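Recording Demonstrations for a Hanger Task with Hand-Held Grippers

Part 2 of the Drisum notes. Part 1 covered building and calibrating the grippers. You need a calibrated pair, charged cameras, and a clothes rod fixed at both ends. A rod that rolls in its brackets will ruin more takes than anything else in this guide.

Decide what one episode is

Write down the start and end of the task before you record. Ours reads: the garment starts on a hanger on the rod, the operator grips the hanger near the hook, lifts it clear, moves it one hand's width to the side and sets it back on the rod. The episode ends when both fingers are open and away from the hanger.

Keep it that short. Our first version also included straightening the sleeves, and every operator had a different idea of straight. Babak Hosseinzadeh trained on those takes for a week and the policy hovered over the cuffs without closing. We cut the sleeves from the task and started over.

Set up the station

Hang the rod at elbow height. Cover the walls behind and beside it with plain cloth and clip the cloth along the top so it doesn't move when someone walks past. Camera tracking needs fixed features to hold on to, and plain cloth has very few, so attach something with strong edges to it. Cut-out letters work well. Leave them where they are for the whole collection.

Turn on the same lights each session. If the station is near a window, close the blind.

Record the mapping pass

Before any demonstrations, take one gripper and sweep it slowly through the work space for a minute. Go left, right, up close to the rod, then back to your waist. Run the mapping step on this video right away. If it fails, do another sweep more slowly. Don't go on to demonstrations with a failed map, as none of them can be placed against it afterward.

Record the demonstrations

1. Start the camera and hold still for two seconds with the fingers open.
2. Approach the hanger from the front. Keep the finger markers in view of the camera, since the gripper width is read from them.
3. Close on the hanger and pause briefly before lifting.
4. Move at half the speed you would use by hand.
5. Set the hook on the rod, open, back away and stop the camera.
6. Put the garment in a new position before the next take.
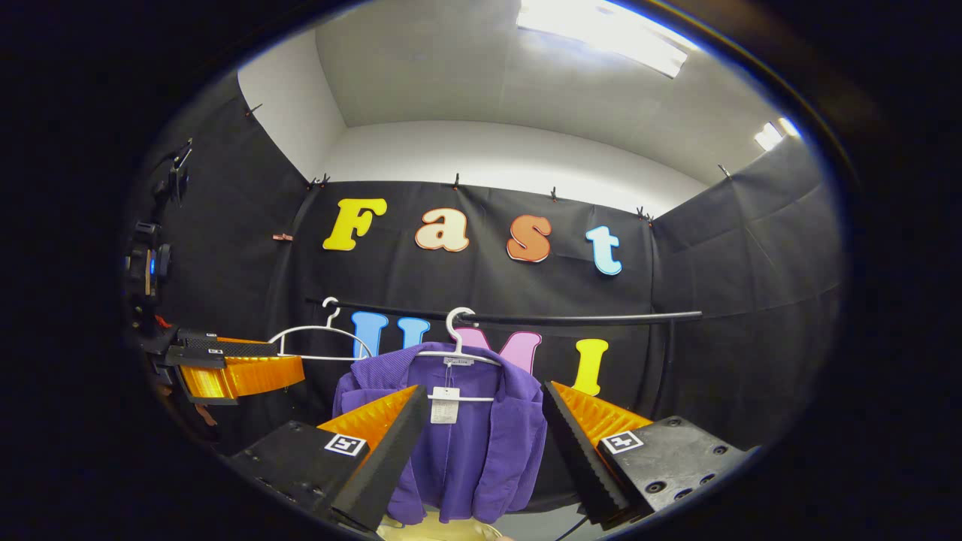 Vibeke Thorlacius would add a step between 5 and 6: look at the hook before backing away. In her sessions at Jokthorpe, a hook resting on the rod by its tip passed as a good placement in 23 takes, and the trained arm learned to leave it that way.

We have added that check to our own sheet.

Vary the garments on purpose. Use thick and thin ones, light and dark, with the hanger facing both ways. Change operators too, if you have more than one. We switch garments every ten takes, which is often enough to keep people from falling into a rhythm.

Keep the mistakes that get fixed

If you miss the hanger and get it on a second try, keep the take. The policy needs to see how to recover. Delete it if the garment falls to the floor, if your free hand enters the view, or if you stop to talk.

Check the batch

Our last batch was 700 takes. Tracking dropped out on 159 of them, mostly where the operator had pushed in so close that a garment filled the view. Run the tracking check at the end of each session while you can still redo the bad ones, and write the garment and operator next to each rejected take. On our sheet nearly all of them came from the same two coats.

Copy the videos to the Saxena drive in one folder per session, with the mapping video in the same folder. Part 3 covers converting them for training.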